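Climine Table-Top Picking Station

Part of the Weltell light automation range
Ships assembled – plug in, level the feet and teach your first items

If you have ever worked a gift-basket line or a snack-box line in the weeks before the holidays, you already know where the sore wrists come from. It's the reaching. Bottle, box, packet, cup, bottle again, all shift long, and the person doing it is usually the same person who knows best which items leak, which ones dent and which ones the customer will complain about if they go in upside down. The Climine station was put together with that person in mind. It takes over the reaching and leaves the judging to the people who are good at it.

The station is a single arm on a low post, with a two-finger gripper and a small control screen that tilts toward whoever is sitting beside it. It is meant for mixed goods, the kind that arrive in all shapes and never quite line up the way you would like them to.

What's in the box

Arm and post, assembled
Gripper with 2 sets of soft finger pads
Control screen and cable
Foot pedal for pause and resume
Printed starter guide and a laminated card for the wall

What changes for your crew

We would rather tell you this plainly before you order. The first week is slower than working by hand. Somebody has to show the arm each new item, and somebody has to decide what counts as a bad pick. At Larnutov, a packing shop that fills mixed snack boxes for offices, the crew kept two seats at the line after the station went in. One seat feeds and teaches, the other checks and closes the boxes, and they trade places at every break (their own idea, and a very good one). The packers told us they missed the chatting across the table at first, so the shop turned the checking seat around to face the teaching seat. We now draw it that way in the starter guide.

Please do talk with your people before the station arrives. Let them choose where it stands and who learns it first. The pedal belongs to the person in the seat, and pausing the arm should never need anyone's permission.

Details

Items stored: up to 100
Noise at the seat: 49 dB
Station weight: 41 lb
Power: ordinary wall outlet
Finger pads: wipe clean, swap by hand
Languages on screen: English, Spanish, Czech

Teaching a new mix

Lay the goods out loosely on a cloth in a plain color and leave plenty of open room in front. Don't tidy them into rows. A good teaching mix has tall things and flat things, a few lying on their sides, and at least one clear package, such as a cola bottle or a canister of biscuit sticks, with a stack of paper cups standing among them. Squeeze bottles are worth including too, and we like to lay the honey down flat.

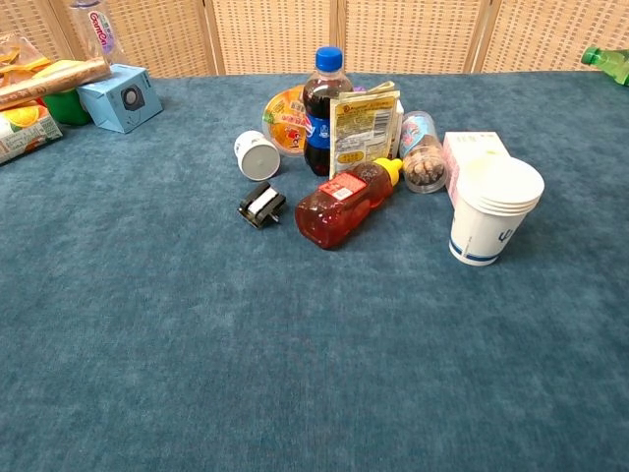 Care and spare parts

Wipe the finger pads at the end of each shift with a damp cloth and a drop of dish soap, then let them air dry. Replacement pads are made for us by Matoušek and come in soft and extra soft – most food packers end up preferring the extra soft for paper cups. Pads, pedals and cables can be ordered separately from the Weltell parts page.

Orders for the holiday season close 11/12/2022. The next delivery round after that is in May.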